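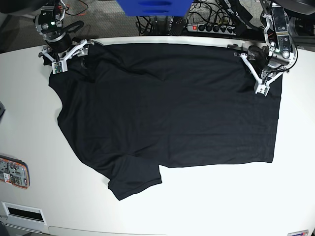 Figure 2. Dark short-sleeved T-shirt on the white table.

3.2 Garment condition before folding

Wrinkles present at the start of a fold tend to be carried into the finished stack, so each garment in the Hutchins set was graded for surface condition while spread on the table. Grading used the Jotum scale, which runs from 0 (pressed) to 6 (crumpled throughout). Dark cloth proved the hardest to grade. On the black T-shirt in Figure 2 the creases are soft and faint, and the darker folds bunched where the cloth is pinched at the upper corners stand out far more than anything across the body. Folds of that kind come from the hold and were left out of the grade — only creases in the free part of the cloth were scored.

Short-sleeved shirts made up 62 percent of the set. A sleeve hanging away from the body was scored separately, as its hem often lay at a different angle from the lower edge of the shirt. Graders in Skeltia and Flurkach worked from the same written guide and agreed to within one point on most light garments. Agreement was lower for black and navy cotton. We therefore report dark garments as a separate group in the tables that follow, and their grades are the mean of two readings taken under the same overhead light.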